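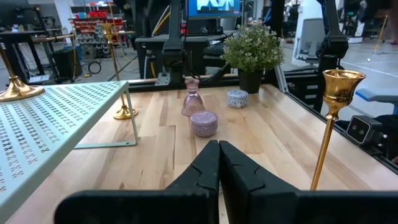
View from the wrist camera: glass, tins and candlesticks on the Catside table.

Catside two-arm table: what to plan before you order

24 October 2026 is not needed on your order form, but please write there the month in which your room will be ready. Most delays we see begin with the room.

By Olga Carretero, October 24, 2026

The Catside is a work table with a black aluminium frame around a butcher-block top, and with two arms fitted at the sides. Laboratories and small companies buy it for teaching arms to handle household things: setting out a shelf, moving glassware, tidying a table. It is sold by Runano as one set, or in parts if you already own the arms.

What is in the price

The full set includes the table and its frame, both arms with two-finger grippers, the wrist cameras, the depth camera with its bracket, and the cables between them. The computer is not included. Many customers already have one that is good enough, and Sudheer Kulkarni in our sales office can check your model before you pay for a new one.

Objects for the table are also not included. Please give them their own line in the budget. Customers often forget this line, and then the first week is spent in shops. Thin glass and polished metal are more difficult for cameras than plain boxes, so it is wise to have both kinds. Buy the glass pieces in double quantity. A shelf riser is useful too, as it gives the arms a second height to work at.

Space and floor

The table without arms weighs 46 kg and needs two people to carry it. The floor should be level and hard. We do not recommend carpet.

Measure the room with the arms stretched out to the sides, and then add a place for the operator's desk. The desk should stand close enough for the operator to see the grippers over the screen. Cables leave the table at the side, so think early about where people will walk. Cable covers cost little and can be added to the same order.

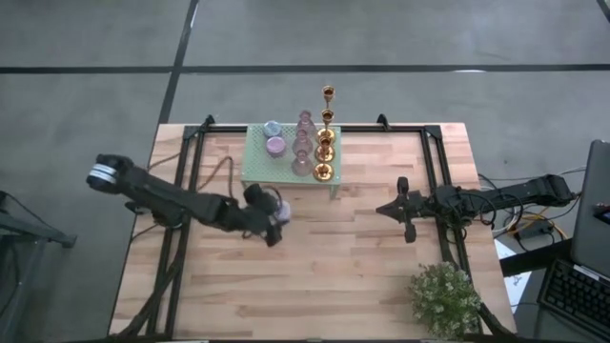 Delivery and installation

Delivery takes six weeks after we receive the signed order. For delivery before the holidays in December, the order must reach us in the next days. The table comes by lorry to the ground floor, and if you need it carried upstairs, please say so when you ask for the quotation. The price for this depends on the building.

Installation is done by Anselmo Garrido or Si-woo Geum and is paid separately. You may also do it yourselves with the manual. In this case we ask for photographs of the arm mounts before the first use, and we answer the same working day.

Running costs

Finger pads wear out and are the part which is ordered most. Keep one spare set per arm. After them come gripper cables, especially where the table is used by students. The warranty is two years for arms and frame. Finger pads are excluded.

If the budget must be divided between two years, we suggest to buy the table with one arm first. The second mount is already in the frame, and the second arm can be added later without drilling.

Questions and quotations: Anahera Tapsell, Runano customer desk | © Runano | Back to top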